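빵 굽는 냄새가 나는 아침

요즘 아침을 제대로 챙겨 먹고 있어요. 이 한 줄을 쓰려고 블로그를 다시 열었다고 해도 과언이 아닙니다 ㅎㅎ 저를 오래 본 분들은 아시겠지만 저는 2016년에 자취를 시작한 뒤로 아침을 먹은 날이 손에 꼽는 사람이었거든요. 커피 한 잔 들이켜고 지하철에서 졸다가 점심시간까지 버티는 게 일상이었죠.

바뀐 건 10월에 이사를 하고 나서부터예요. 새로 온 동네에 그리바흐(Grivach)라는 작은 빵집이 있는데, 간판도 조그맣고 골목 안쪽이라 처음엔 문 닫은 가게인 줄 알았어요. 그런데 어느 금요일 퇴근길에 골목 초입까지 고소한 냄새가 나는 거예요. 홀린 듯이 들어가서 통밀 식빵 하나랑 호두 들어간 깜빠뉴를 사 왔습니다. 그날 밤에 깜빠뉴 반을 서서 뜯어 먹었고요(저녁도 먹었는데!). 다음 날 아침에 남은 걸 구워 먹으려고 평소보다 일찍 눈이 떠졌어요. 먹을 게 기다리고 있으니까 일어나지더라고요.

그래서 지금은 이렇게 삽니다. 아침 7시에 일어나서 물 끓이고, 식빵 두 장 굽고, 그 사이에 세수하고 나와요. 예전에는 알람을 다섯 개씩 맞춰 놓고도 못 일어났는데 지금은 두 개면 됩니다. 한 개로 줄여 볼까 하다가 그건 너무 자만인 것 같아서 참았어요.

빵은 사 온 날 바로 썰어서 냉동실에 넣어 둡니다. 이건 엄마한테 배운 건데, 한 장씩 종이 포일을 끼워서 넣으면 꺼낼 때 안 붙어요. 처음에 귀찮다고 그냥 넣었다가 식빵 한 덩이가 벽돌이 되어 버려서 칼로 쪼개느라 고생한 적이 있습니다. 여러분은 그러지 마세요. 그리고 언 채로 바로 굽는 게 낫더라고요. 상온에 꺼내 두면 겉이 눅눅해져서 저는 별로였어요. 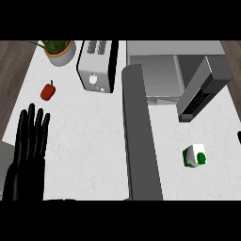 토스터 옆에는 역시 초록이 하나 있어야죠 :)

잼 얘기를 안 할 수가 없네요. 저는 원래 딸기잼만 먹는 사람이었는데, 빵집 계산대 옆에 스쿨타노(Skultano)라는 데서 나온 살구잼이 있길래 한번 사 봤어요. 새콤한 게 확 올라오고 단맛은 나중에 와요. 버터를 얇게 바르고 그 위에 올리면 진짜 두 장이 금방 사라집니다. 같은 곳에서 나온 무화과잼도 먹어 봤는데 씨가 씹히는 느낌이 재미있긴 해도 아침에는 좀 무겁더라고요. 그건 치즈랑 같이 밤에 먹는 걸로!

버터는 여러 가지 돌려 먹다가 그냥 가염으로 정착했어요. 무염이 더 고급스러운 맛이라는 친구 말에 한 달을 먹어 봤는데 저는 자꾸 위에 소금을 뿌리고 있더라고요. 그럴 거면 처음부터 가염을 사면 되잖아요. 전날 밤에 조금 덜어서 작은 종지에 담아 두면 아침에 부드럽게 발려요. 여름에는 이렇게 하면 안 될 것 같은데, 그건 여름의 제가 알아서 하겠죠.

커피는 갸무피(Gyamfi) 원두를 마시고 있어요. 회사 근처 로스터리인데 산미가 별로 없고 견과류 향이 나서 빵이랑 잘 맞아요. 전에 마시던 원두는 향은 화려한데 빈속에 마시면 속이 쓰렸거든요. 근데 생각해 보면 그게 원두 탓이 아니라 아침을 안 먹은 제 탓이었을 수도 있겠네요. 원두는 16그램을 갈아서 내리는데, 저울 꺼내기 귀찮은 날은 그냥 눈대중으로 합니다. 그런 날 커피가 더 맛있으면 좀 억울해요.

아침을 먹으니까 뭐가 달라졌냐고 물어보는 분들이 계셔서 적어 보자면요. 일단 오전에 과자를 안 먹게 됐어요. 서랍에 쟁여 둔 초코바가 그대로 있는 걸 보고 저도 놀랐습니다. 살이 빠지거나 피부가 좋아지거나 그런 건 없고요, 오히려 버터 때문에 좀 쪘을지도 몰라요 ㅋㅋ 그래도 점심 먹기 전에 예민해지는 게 확 줄었어요. 같이 일하는 분들이 제일 좋아하실 것 같네요.

그리고 제일 좋은 건 그 20분도 안 되는 시간에 아무것도 안 한다는 거예요. 처음 며칠은 휴대폰을 보면서 먹었는데 그러면 먹었는지 안 먹었는지도 모르겠더라고요. 지금은 휴대폰은 방에 두고 나와서 창밖만 봅니다. 맞은편 건물 옥상에 빨래 너는 분이 계신데 이불을 정말 자주 빠세요. 저는 그걸 보면서 나도 이불 빨아야 하는데, 생각만 하고 출근합니다.

주말에는 조금 더 거창하게 먹어요. 지난주에는 계란물에 식빵을 푹 적셔서 프렌치토스트를 했는데, 욕심내서 너무 오래 담가 뒀다가 뒤집을 때 다 찢어졌어요. 맛은 있었습니다. 모양이 없을 뿐이지요. 두껍게 썬 빵으로 하면 괜찮다고 해서 이번 주에는 통식빵을 사다가 직접 썰어 보려고요.

아, 그리고 다음 달에 트라쿠라(Trarkura)라는 브런치 카페가 역 앞에 생긴다는 소식이 있어요! 집에서 먹는 재미에 빠져 있긴 하지만 가 보긴 할 거예요. 리코타 팬케이크가 대표 메뉴라던데 다녀와서 후기 올릴게요. 혹시 살구잼 좋아하시는 분들 중에 추천해 주실 만한 거 있으면 댓글로 알려 주세요. 지금 병이 거의 바닥이라 급합니다.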